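4. Where the Phone Goes at Dinner

4.1 The diaries

Thirteen households in Skirkent kept a dinner diary for us through October. Each household agreed to write down, after every evening meal eaten at home, where the phones had been, who had picked one up, and what was said about it. The diaries came back with 3,468 usable entries and a fair amount of gravy. One household also recorded the menu every night without being asked, and we have kept those notes in the file, although the data on lentils fall outside the scope of this paper.

An entry is a single event: a phone is put down, turned over, moved, checked, or mentioned. Looking at a phone in another person's hand was counted only if somebody at the table commented on it. This rule came from the pilot, in which two sisters used the diary to report each other's glances and produced most of our early material between them.

Riviere's earlier work on waiting rooms treats the phone as something people are either using or not using. Dinner spoils this neat arrangement. A phone beside a plate can go untouched for the whole meal and still take up a good share of the conversation, mostly in the form of remarks about how little anyone is looking at it. We therefore coded position first and use second.

4.2 Four positions

We sorted the entries into four positions: away (another room, or a bag that was closed), on the body (pocket, lap, under a thigh), face down on the table, and face up on the table. Families had their own words for these. In the Marchal house, "away" meant the top of the refrigerator. In another it meant anywhere the children could not see it, a standard that the father met by sitting on it.

Pockets were disputed in nearly every diary. Parents tended to write that a phone in the pocket was away. Teenagers wrote the same thing about their own pockets and took a stricter view of everyone else's. We coded pockets as on the body and sent a note to the families saying so, which did nothing to settle the matter at the tables concerned.

The face-down phone has a good reputation. Diary writers described it as polite, considerate, and "making an effort," and several mentioned their own face-down phones in entries where nothing else happened. It was also the position most often followed by a small lift of one corner. When a case buzzed against the wood, the owner could be counted on to announce that it was probably nothing, and then to find out.

Face up is the position people apologized for. It needs very little to count as an offense: the phone lies flat and the screen is dark (Figure 3). Diary writers gave reasons for it that they did not give for any of the others. A delivery was coming. A grandmother might call. The rice was on a timer, in one case on a night when the same writer had recorded soup.

Figure 3. Smartphone lying flat, face up, with a dark screen.
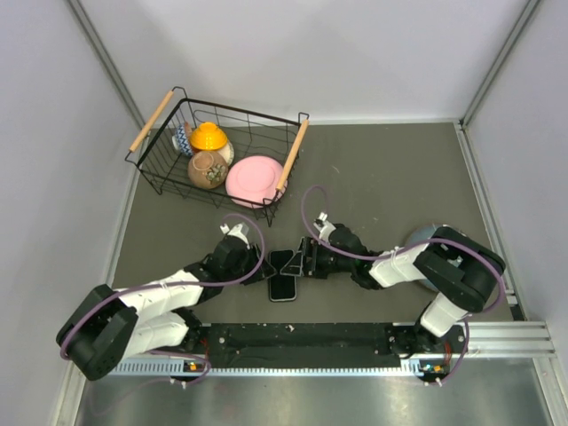 4.3 Excuses and who gets to use them

The excuse of the timer was accepted from whoever had cooked. The excuse of work was accepted from adults, grudgingly, and up to the main course. After that it needed a name attached: "work" would not do, but "Favska," the parcel depot that employs several of our participants, generally would. No child in the diaries was ever allowed an excuse based on homework, though it was offered often and with real invention. A boy in one household argued that he needed his phone nearby in case his history teacher changed her mind about something.

Looking things up was the exception to all of this. Any member of a household could pick up a phone, from any position, in order to prove another member wrong. These entries are long. They start with a disagreement over the height of a bridge or the age of an actor, and they end, as a rule, with the phone being passed around and left face up in the middle of the table, where it then stayed until the dishes were cleared. Households that had rules against face-up phones did not seem to regard this as breaking them.

Three households bought or built a container for phones during the study. One used a bread tin. One used a shoebox with a slot cut in the lid. The third ordered a wooden rack called a Skirnedeck, which holds the phones upright in full view of everybody and so, by our coding, put the whole family in a fifth position for which we had no box on the form. We recorded these entries as "away" at first, changed them to "face up" after some discussion, and in the end left them out of the comparison in 4.4.

The bread tin lasted longest. Its owners reported that it made every buzz louder, that all of them would stop eating to guess whose it was, and that they were very pleased with it.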